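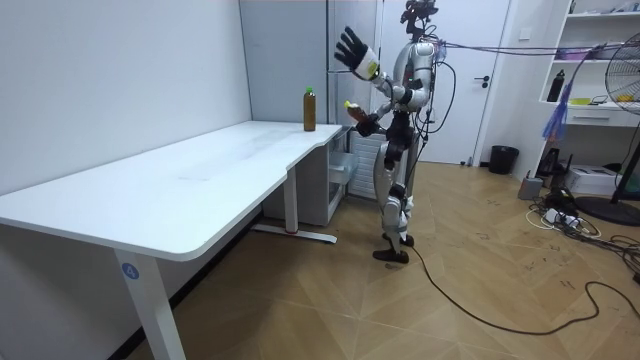 Humanoids > Manipulation > Learning from demonstration

Success rate drops when the free hand is raised – is this a known effect?

Posted by trirnach_bench

We are trying to reproduce a result from a workshop paper that came out of the Plirkthorpe lab. The claim is that a policy trained on one-handed bottle grasps carries over to any posture of the other arm, as long as the other arm is in the training data at all. Our setup is a full-size humanoid standing at the short end of a white desk, small brown bottle in one hand, the other hand held up and open. Purple cables come off the head and upper back and run across to the shelves, and a second cable trails from the feet.

We recorded 300 demonstrations in May. With the free arm hanging down, the policy keeps hold of the small bottle for the full trial nearly every time. With the free arm up, it lets go early or tilts too far in about a third of trials. The paper reports no difference. We used the same learning rate and the same action chunk length as they did. Has anyone else seen this, and is it the data or the robot?

deltberg_arms

Yes, we had it. Look at how your demonstrations are split by posture before you change anything else. Ours came to 247 usable ones and only 37 had the free arm above the shoulder, so the policy had hardly seen it. The paper says the postures were "varied" but gives no split, and I suspect theirs was much more even than ours.

We recorded more with the arm up until we had 152 of those, retrained from scratch, and most of the gap went away. Fine-tuning the old policy on the new ones did not help much.

Two other things to check. First, raising one arm moves the torso a little as the balance controller corrects for it, and the holding hand moves with the torso. If your actions are joint targets for the arm only, the policy can't see that. Add the waist joints to the observation. Second, cables. A bundle hanging from the head pulls differently when the shoulder under it moves. Run the same trial with the bundle held slack by a second person and compare.

Also log the tilt of the bottle against time for every trial. A plain success rate hides whether it is slipping or being turned.

q_lund

Could be the gloves. Ours lost grip when they got dusty. Wipe the fingertips and try again.

goh_user4

Agree with the first reply on the split, less sure about retraining from scratch. We used the Goh sampler, which draws evenly across postures during training, and got a similar improvement with no new recordings. It does repeat the rare ones a lot, so keep some back for testing or the numbers will look better than they are.

I would also move the feet to the same floor marks before each trial. A few centimetres at the desk edge made more difference for us than the arm did.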